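4.3 Publishing a listing to the property portals

Before you start, please check that the property record is complete and that the seller has signed the agency agreement. Flillitden does not send a record to any portal while the field "Agreement signed" is empty.

1. Open the menu Properties and choose the record you want to publish.
2. Click the tab Marketing. If you do not see this tab, your user has only the role Viewer. Ask your office administrator to change it to Negotiator.
3. Enter the asking price without commas or spaces. The program adds them by itself when you leave the field.
4. In the box Short description, write the text for the search results. The limit is 170 characters. Longer text is cut by the portal and not by Flillitden, so the preview will still show it complete.
5. Open Photos and drag the pictures into the order you wish. The first picture becomes the cover of the listing.
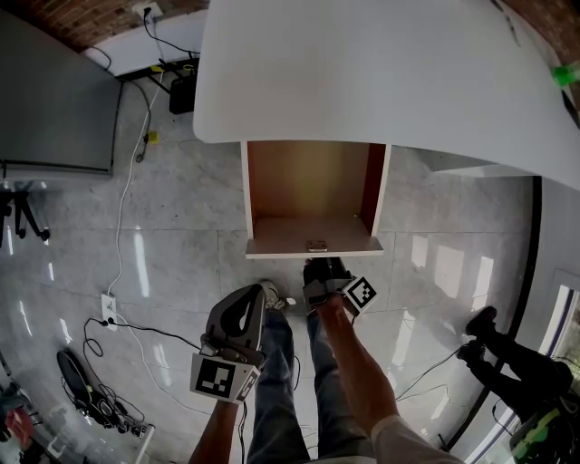 Figure 12. White table top with open compartment, wood-toned inside.

6. Add a room name to each picture. The room name is used also in the printed brochure.
7. Under Portals, mark Dustotero, Ernusard or both. For Ernusard you must type your branch code one time; afterwards it is remembered.
8. Click Check listing. Fields with a problem become red. Correct them and click Check listing again.
9. Click Publish. The status changes from Draft to Queued, and later to Live.

Note: The queue is sent at 2 in the morning and at 2 in the afternoon. A listing with the status Queued can still be edited without any charge on your portal account.

Caution: Do not delete a Live listing to correct a price. When you delete it, the enquiries from buyers are removed together with it and we cannot bring them back. Use Edit price in place of this.

4.4 If the listing does not appear
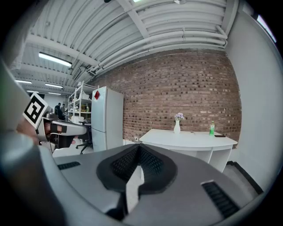
Photo: Tobias Calloway / Kalniņš

1. Look at the status in the record. If it is Queued, wait for the next sending time.
2. If it is Rejected, click on the word Rejected to read the message of the portal.
3. Error 928 means that the same address is already listed by another agency. Call the seller first and ask if the earlier agreement has ended. Then write the end date in the field Previous agent and publish again.
4. For any other error, copy the full message into the form Help > Contact support, with the record number.

Changes to opening hours or to the office logo are made in Settings, see section 6.1.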